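September
Lilian Waweru

Gripper cell, Stadel site: progress for the Heldale grant

The cell logged 409 cycles this period, against 289 in the last one. Most of the gain comes from fewer stops for finger alignment. The fingers are now checked every 17 hours of run time with the gauge block supplied by Skeller, and the offset is written on the sheet by the controller.

Two faults were recorded. The first was a drifting zero on the left arm, traced to a worn coupling and cleared by replacement. The second was an intermittent dropout on the wrist cable. Gachanja re-terminated the connector and changed the routing so that the cable has slack at full wrist rotation. Over 8 hours of continuous running followed with no dropout.

Mount screws are re-torqued at the start of each shift. One screw had backed out slightly in the first week and none has moved after that.
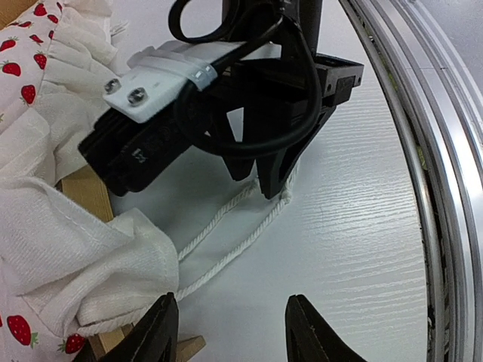 Thin cord remains the hardest item to pick up. Closing height has been lowered in small steps, and the table is re-leveled before each change so that the tips do not touch down early. A spare finger pair is on order. Remaining work for the next period is the second coupling, a revised alignment sheet and a written procedure for cable replacement.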